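发件人：Hertta Mustonen
收件列表：Mullham 洗涤与布草作业讨论组
主题：回复：折叠工位上了机械臂之后，人怎么排

各位好：

Mackay 那边的同事上周在列表里问了几个问题，我拖到今天才有空写。我在 Ziltport 这个点管后段，也就是烘干出来以后的分拣、折叠、打包和出库。我们从春天开始在折叠区用 Veltance 的双指夹爪机械臂，到十月算是跑过了一个旺季。我把原信引在前面，后面逐条回答。列表上有人是管设备的，有人是管班组的，我尽量两边都讲到，设备参数讲得少一些，那部分可以直接找供应商要。

> 大家好，我们这边在考虑给小件折叠上机械臂，主要是毛巾、抹布、彩色擦拭布这类。
> 厂里现在后段一共 39 个人，其中固定在折叠台的有 16 个，多数做了很多年。
> 管理层的意思是先上两个工位试一试，但是没有说清楚试完以后这些人怎么安排，班组里已经有不少议论。
> 想请教已经上了的厂：
> 1. 实际产量跟人工比怎么样，算上停机和补料的时间。
> 2. 原来折叠的人现在干什么，工资怎么算。
> 3. 什么活机器干不了，或者干得很勉强。
> 4. 培训要多久，谁来培训。
> 5. 现场布置有什么要改的，台面、料筐、灯光之类。
> 如果有人愿意讲讲走过的弯路，那就更好了。先谢谢。

一、关于产量

先说数字。我们一个机械臂工位，一个白班下来合格的折好件是 545 件，这是旺季中间一个正常班的数，包括了换料筐和两次人工清台。同样的小方巾，一个熟练工同样时间折 1,051 件，而且这个人中间还要去帮忙推车。所以单看一个工位，机器比熟练工慢，差了将近一半。供应商演示的时候速度要快一些，那是同一种布、同一种尺寸、事先理好了放在那里，跟我们每天收到的东西不一样。

机器的好处在夜班。我们夜班一直招不满，折叠台空着，早上一来就积了一堆，白班的人前两个小时都在追夜里的活。现在夜里开着三个工位，一个人看着，早上交班的时候小件基本是清的。白班的节奏因此松了一点，这是班组里的人自己说的，我没有去量。

如果你们的夜班本来就排得满，那这笔账要重新算，不要照搬我们的。

另外提醒一句，报产量的时候要把返工单独列出来。我们开头一个月没有分，机器折歪了、人又重折的，两边各算了一次，月底对数的时候吵了一架。后来规定返工筐里的东西归到返工，谁折的都不进当班产量。

二、关于人

这一条我想写细一点，因为原信里讲的议论我们这里也有过。

我们原先折叠台是计件加底薪。机器一上，第一个问题就是小件被机器拿走了，留给人的是大件和杂件，床单、被套、带扣子的围裙、尺寸不一的台布。这些东西折一件的时间长，按原来的单价算，人的收入马上就掉下来。头两个星期有三个老员工来找我，把工资条摊在桌上给我看。她们讲得有道理，我没有什么可以反驳的。

后来的做法是把折叠台的计件全部停掉，改成固定时薪，时薪按每个人前六个月的平均收入往上取整。厂里一开始不愿意，觉得这样就看不出谁干得快。我的看法是，活已经换了，再拿旧的单价去比快慢没有意义。谈了几轮，最后同意先做半年，现在还在这半年里面，到期以后怎么样我也不知道，有结果再到列表里讲。

岗位上，原来折叠的人现在分成了三种去处。一部分继续手工折大件。一部分转到质检和打包，这两个地方以前一直缺人手。还有四个人做了工位看护，就是看着机械臂，补料、清台、处理夹空和夹叠，做简单的重启，写交接记录。看护岗时薪高一档。

看护岗是自愿报名的。我原以为年轻人会报得多，报上来的四个人里有三个是折了十几年的。她们看布看得准，布摊在台上，走过去瞄一眼就知道哪个角压在底下，机器会从哪里夹错。年轻人按说明书操作很快，碰到说明书上没写的就停下来等维修。所以如果你们也要选人，我建议先去问折得最久的那几位。

没有人因为这件事被辞退。有两个人走了，一个是到了退休年龄，一个调去了 Mullham 离家近。但是这两个位置厂里没有再补人，这一点要讲清楚，班组里的人都看在眼里。说没有裁员是对的，说人没有变少就不对了。你们管理层如果打算试点以后靠自然减员，最好一开始就讲出来，早晚大家都会知道。

身体上的变化也有一些。手工折小件的时候，手腕和肩膀的毛病多。现在小件少了，手腕的好一些，可是大件要举要抖，腰和上臂的抱怨多了起来。我们现在每两个小时换一次位置，大件和打包轮着来。这个轮换是班长排的，刚开始有人嫌麻烦，现在习惯了。

看护岗的问题是另外一种，站着看，累的是注意力。夜班一个人看三个工位，凌晨三点到五点之间的差错最多，漏掉的夹叠多数出在这个时间。我们在这段时间把其中一个工位停掉，只看两个，产量上损失一点，返工筐里的东西少了很多，算下来差不了多少。

三、机器干得勉强的活

列几样我们试过的：

旧毛巾。洗得多了边会卷，夹爪夹得到，但是折出来两层对不齐。我们现在旧的和新的分开走，旧的归人工。

带松紧或者带绳子的。不要试了。

叠在一起的彩色布。这个是最常见的麻烦。两块布粘着出来，颜色一样的话，系统容易当成一块去夹。颜色不同的相对好认，不过要是底下那块只露出一个小角，照样有漏掉的时候。看护的人碰到这种情况就按暂停，用手把底下那块抽出来，再按继续。不要在机器动的时候伸手，哪怕看上去离得很远。我们为这个写过一次书面警告，写的是一个很好的员工，她只是手快。

很薄的擦拭布。夹起来没有问题，放下去会飘，落点不准。把台面上方的风口改个方向以后好了一些。
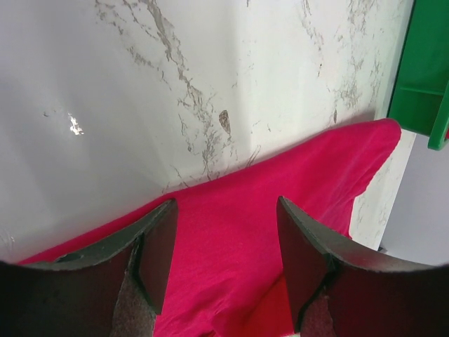

四、关于培训

供应商派人来教了三天。三天里面讲得最多的是界面和报警代码，讲布的部分很少。真正能独立看一个工位，我们的人平均用了三个星期，能看三个工位用了两个月。这两个数建议直接写进计划里，不要按三天去排班。

后来的培训都是老看护带新看护。我们做了一本薄册子，里面全是自己攒的情况：布是什么样子，机器做了什么，应该怎么处理。每一条不超过三行。册子放在工位旁边，谁碰到新情况谁往后加。供应商的手册也留着，查报警代码的时候用得到。

带教的时间要算工时，带教的人要给补贴。我们第一批没有给，带了两个星期以后就没有人愿意带了，后来补上了。

英文界面也是一个问题。我们把常用的十几个按钮做了对照贴纸，贴在屏幕边框上。这件事花不了几个钱，应该在第一天就做的。

五、关于现场布置

台面。布和台面的颜色要分得开。我们白布多，所以有一个工位换成了深色台垫，专门走白布，彩色布走浅色台面。光亮的台面会反光，灯的位置要试，我们是把顶灯往后挪了一点，又在侧面加了一盏漫射的。改灯的时候叫上看护的人一起看，维修自己调的那一次，从看护站的位置看过去很刺眼。

料筐。筐的位置要固定，地上、台上都贴线。人手工折的时候筐歪一点没有关系，机器不行。晚上清洁的人挪过筐，早上没有复位，半个班的布都放到了筐外面。现在清洁之后要在交接表上签一个字。

过道。工位旁边要留出能让布草车转弯的宽度，还要让看护的人走过去的时候不用绕到机械臂的后面。我们第一次摆的时候只考虑了设备之间的距离，车过不去，摆好又拆了。

噪声。机械臂本身不吵，吵的是报警。三个工位用同一个提示音，看护听见了不知道是哪一台。请供应商改成三种不同的音，改这个等了五个星期。你们签合同的时候可以先写进去。

六、走过的弯路

最大的一个，是我们事先没有跟折叠台的人讲。设备进场那天，她们是看着箱子推进来才知道的。之后不管我讲什么，头一个月都没有人信。如果重来一次，我会在选设备的时候就带两个人去看，让她们拿自己手里最难折的布去试。我们到第二批采购的时候才这样做，她们带去一包旧毛巾和粘在一起的擦拭布，当场试出来好几个问题，比我们写的验收单有用。

还有一个是维修。厂里维修组原来管的是烘干机和隧道洗，突然多了机械臂，既没有加人，也没有加培训。夜里坏了只能等早上。现在有一个维修员去学了，夜班排了他待命，待命费是从后段的预算里出的，这个怎么分摊还在扯。

Mackay 的朋友如果想来看，Ziltport 这边白班夜班都可以，我建议看夜班交早班的那一个小时，早上六点到七点，问题都在那个时候摆出来。来之前在列表里说一声，或者直接给我写信，我跟班长打个招呼。也请带上折叠台的人一起来，她们想问的跟我们想问的不一样。

工资那部分的表格我可以单独发，不方便放在公开的列表上。

Hertta Mustonen
Ziltport 后段作业

转发 4　回复 11　收藏 16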